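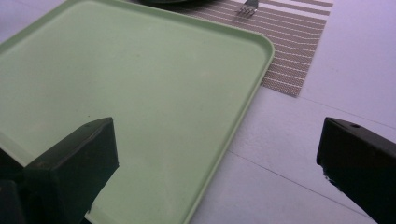 Print this message | E-mail this message

Subject: Re: Trays on the extending tables
From: Reet Šimkus
Date: 16 October 2018

Faustine Vasseur wrote:
> We have 334 covers a day at Fosham and the mint trays keep
> ending up half on the placemats. They rock when someone cuts
> food on them. Is it the tray that is warped, or the table?
> Flukmont says they have the same trays and no complaints.
> Also, can the woven mats go in the machine with the rest?

Most likely neither. A rigid plastic tray needs one flat plane under it. If a corner sits on a woven mat and the rest sits on the tabletop, you have a step the thickness of the mat, and the tray will pivot on it. Take the mat out completely or put the whole tray on it. The striped taupe mats are too small for the second option.

To check a tray for warp, set it on a bare section of table away from the seams and press opposite corners. I reject anything that moves more than 2 mm. Out of 1,130 trays at Sindale we pulled four last year, all from the bottom rack of the dishwasher.

The seams in the white tops are worth a look too. Run a straightedge across each one. If one side is proud, adjust the leveling feet before you touch the leaf.

Mats: no machine. The ends fray, and the threads get into the filter. Wipe with a damp cloth, dry flat. Trim loose threads, don't pull them.

For place setting, we lay mat, plate and fork first, and the tray goes down only at clearing. Poulain does it the other way round and uses no mats at all. Either is fine, but pick one for the whole room.

Let me know what the straightedge shows.

Reet

Replies: 2 | Shares: 0
E-mail this message | Print this message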